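Section 6: Comparing Two Grippers on the Paper and Folder Tasks
Vurero bench guide, desk set-up

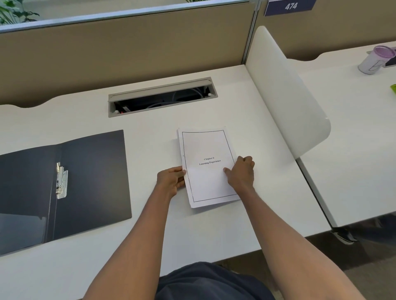

This section covers the side-by-side test of the Pondelau two-finger gripper and the Gaturell soft gripper. Both are tested on the same arm, with the same head camera and the same controller settings. Allow a full morning for the pair. Do not split the test across two days, as paper picks up moisture overnight and the results will not match.

Read Section 5 (Mounting and Homing) first if the arm has been moved since the last calibration.

6.1 What you need

Arm with the quick-change wrist plate fitted
Pondelau gripper and Gaturell gripper, each with its own cable
Head camera, mounted and focused for desk distance
Controller with the Gebretsadik grip software installed
Printed pages, single-sided, plain office paper
One folder with a metal spring clip
Human reference recordings for the same task

The reference recordings show a person squaring up pages and filing them by hand, filmed from head height. Use them to check the camera view and to set the order of the steps. They are not used to set grip force.

6.2 Set the camera view

1. Turn on the controller and wait for the status light to stop blinking.
2. Open the Camera tab and select Head.
3. Load a reference recording and pause it at the first moment both hands touch the paper.
4. Switch on Overlay. The live view appears on top of the paused recording.
5. Tilt the camera mount until the front edge of your desk lines up with the front edge in the recording. A small sideways error is fine.
6. Tighten the mount screw and save the view.

Note: Ceiling lights can leave a glossy patch on a plastic folder. If the software loses the outline of the folder, turn the folder slightly before you change the exposure.

6.3 Run the first gripper

1. Press Stop and wait for the arm to settle.
2. Fit the Pondelau gripper to the wrist plate. Turn the locking ring until it clicks.
3. Plug in the gripper cable and run Home.
4. Set the force limit to 2 newtons.
5. Place the pages on the desk a little crooked, with the edges not quite even. A perfectly square stack makes the task too easy and hides the differences between grippers.
6. Open the folder and lay it flat to the left of the pages. Leave the clip empty.
7. Select Square and File, then press Start.
8. Let the run finish, even if a page drops. Mark the drop in the log and reset by hand.
9. Repeat until the counter reaches 200 runs.

CAUTION: Keep your hands out of the work area while the arm is live. Press Stop before you reset the pages.

CAUTION: If the desk has a cable tray with a lid, close the lid before you press Start. A fingertip can catch on the raised edge and twist the wrist plate.

6.4 Change over to the second gripper

1. Press Stop, then select Release Tool.
2. Unplug the cable before you turn the locking ring. Pulling the gripper off with the cable attached can bend the pins.
3. Fit the Gaturell gripper and connect the air line.
4. Run Home, then run Leak Check. It should pass on the first try. If it fails twice, replace the seal.
5. Load the saved camera view. Do not move the mount.
6. Put out fresh pages and repeat steps 4 to 9 in 6.3.

Note: The Gaturell fingers are slower to close. The software allows for this -- do not raise the speed setting to make up the time.

6.5 Reading the results

Open the Compare tab to see both logs together. Look at these columns first:

Edge pick: how often the gripper got under the left edge of the stack without bending the top sheet.
Slip: how often the pages slid while being pressed flat.
Clip: how often the stack went fully under the clip.

In our own trials the Pondelau was better at edge picks and the Gaturell slipped less. Neither did well with the clip lever. Robel Gebreyes now runs the clip as a separate test, with its own log.

6.6 Care

Wipe the Pondelau pads with a dry cloth after each session. Replace them at 3,000 cycles. The Gaturell fingers last 4,000 cycles but should be checked for small cracks every Tuesday if the bench is in daily use.

Send log files with unexplained stops to Sayaka Hayashi, with the controller version in the subject line.

Continue to Section 7: Wrist Camera Option.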